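**Ticket 27 – desk finish and cable cover, back office**

Status: open
Reported by: Lavanya Kurup
Assigned to: Balakrishnan Salian
Product: Kutwood desk, brown wood-grain top

**Problem**

Two things. The finish feels tacky after wiping, mostly between the cable hole and the middle of the desk. Paper sticks to it slightly and so does anything with a flat bottom. Also, the round cover in the cable hole turns whenever a cable is pulled, so the slot never stays facing the wall.

**Log**

9:15 – Lavanya says the tackiness started in September, after we switched to the Flerkgate spray. She had been using it undiluted. The bottle says 8 ml to 200 ml of water.

9:40 – Wiped the top with plain warm water and a cotton cloth, then dried it. Less tacky near the wall, no change in the middle. The rubber duck still drags a little when I push it along.

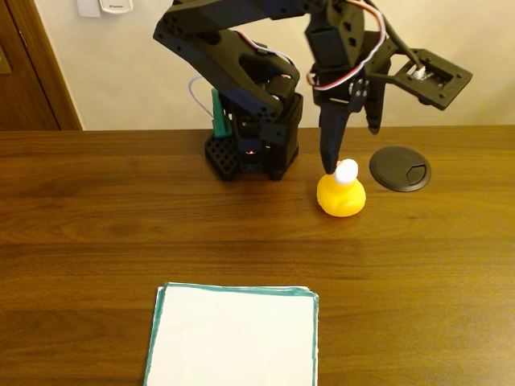 Yellow duck on the desk, cream wall behind.

10:20 – Second wipe, two drops of dish soap in the water, rinsed twice. Better. I asked Yamuna Kaimal to try it without telling her which part I had done, and she picked the right side as the smoother one.

10:50 – Looked at the cable cover. The cap pulls straight out with fingernails under the rim. The outer ring is tight in the desk, so the movement is only in the cap. Cleaned the inside of the ring and pressed the cap back in. It still turns, but takes more force.

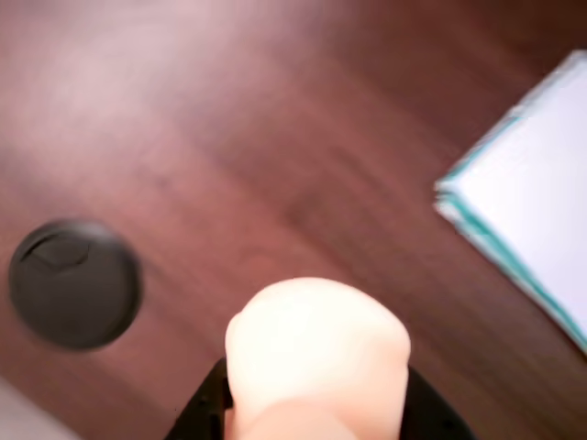 11:30 – Called Kutwood support. They will send a replacement cap, free, and said a strip of thin tape around the inside would hold the old one for now. They want the desk left alone overnight before anyone judges the finish. No polish, no wax.

**To do**

- Dilute the Flerkgate and label the bottle – Lavanya
- Tape the cap – Balakrishnan
- Check the finish again in the morning, same cloth
- Keep papers to the right side until then

Ticket stays open until the new cap is fitted.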